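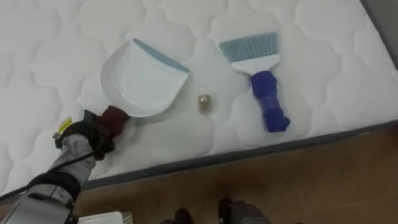
Tomos Wynne wrote in to say that he has never cleaned a mattress in his life, that his mother never did either, and would I please tell him whether he has to start now. Well, Tomos, you don't have to! But I'd sleep better if you did, and I think you would too.

I do ours twice a year, once in spring and again in August when the windows are open all day and everything airs out fast. Pick a morning. If you start at four in the afternoon you'll be making up the bed at midnight with your hair full of baking soda (ask me how I know).

Strip everything off and get it in the wash, including the mattress pad, which people forget. Then go over the bare mattress with the vacuum and the upholstery attachment. Slow, overlapping passes, and press down a bit. On a quilted top the fluff settles in the stitching, so I go along the seams with the crevice tool and then again crosswise. Do the side border too. Mine collects a gray line of dust along the bottom edge that I swear comes back the minute I turn around.

Spots next. A squirt of dish soap in a cup of cool water, beat it with a fork, and use only the foam. Dab it on with a white cloth, then dab it off with another cloth that's just barely damp. Don't pour anything on a mattress, ever. Ludivine Leblanc, who used to live upstairs from me in Toststead, tipped half a bucket onto hers over a coffee stain and had it propped against the radiator for a week.

Once the spots are dry, shake baking soda over the whole top through a kitchen sieve. I use most of a box on a queen. Leave it a couple of hours, longer if the bed smells stale, and keep the cat out. Then vacuum it up, and check your filter first, that powder is very fine and it clogs things in no time. I clean mine before and after.

A few odds and ends from the last batch of mail:

Turning. If yours has a sleeping side and a bottom side, don't flip it, just spin it head to foot. I pencil the date on a scrap of masking tape and stick it to the bed frame.

Foam mattresses. Same vacuuming, same baking soda, even less water. Skip the steam cleaner and read the label.

Under the bed. Do it while the bedding's in the wash! I sweep first with a soft brush, because the vacuum just chases the big fluff around, and then I run a barely damp cloth over the floor. Let it dry before you push the bed back.

Pillows. Lucienne Bouvier puts two in the washer at a time so the drum stays balanced, and dries them on low with a couple of clean tennis balls. It makes a terrible racket but they come out lovely and fat.

Next time I'm doing curtains, so if you have a good way of getting hooks back in the right pleats, send it over. I lose count every single time.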